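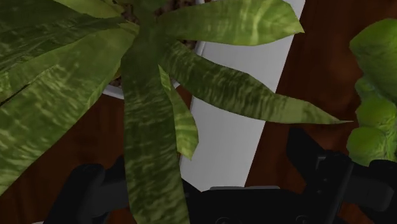
Myfanwy Dafis wrote in to ask whether the Imuton scene pack is any use for wrist views, or if the plants are only there to look nice from across the room. Fair question, and we get it a lot. They're built for close up. Leaves get in the way of the gripper view, same as on a real table, and your policy has to cope.

Imuton Tabletop Greenery - simulated scene pack
Made by Uswood. Version 4, updated November 17, 2018.

What you get
304 scene files, ready to load. Potted plants, long-leaf and lumpy succulent types, white round pots, flat panels, wood tabletops. Two-finger gripper already mounted with a wrist camera. Swap in your own arm if you want, the mount is a seperate file.

Leaves have their own collision shapes. They can be switched to stiff or bendy per plant. Bendy costs you speed, so most people train stiff and test bendy. Up to you.

Camera settings
Overhead, side and wrist. Wrist is the hard one. Plenty of overlap, leaf tips over the panel, gripper partly behind a leaf. Depth and object masks come out with every render, no extra license. Masks are per plant, not per leaf (per leaf is planned for February, don't hold us to it).

Tasks included
- reach under leaves without contact
- slide panel out from beside pot
- pick up pot by rim
- move succulent, leave the rest alone
- free play, no goal

Scoring script for the first four. Free play just logs contacts.

What it runs on
Dirnel simulator, current release or the one before. Older ones will load but the soil texture goes black. Known, not fixing. A normal desktop graphics card is fine for one scene at a time. For batches get more memory than you think you need.

From users
Khalil Smadi: "Trained on bare tables for months, then dropped the arm in this and it went straight through the foliage. Useful. Painful but useful."
Gemma Heywood: "Wood grain looks good. Wish there were more pot colors."

More pot colors are in the add-on, see Farah set below.

Price
Single seat 90 dollars, one time. Lab license covers 5 seats, write for a quote. Farah add-on sold on its own and needs the base pack to work. Students - send us a school email adress and we'll sort out a discount.

Downloads only, no discs. Refunds if it won't load and we can't get it loading for you. Support mail goes to Toivo Peltonen, put your Dirnel version in the subject line please.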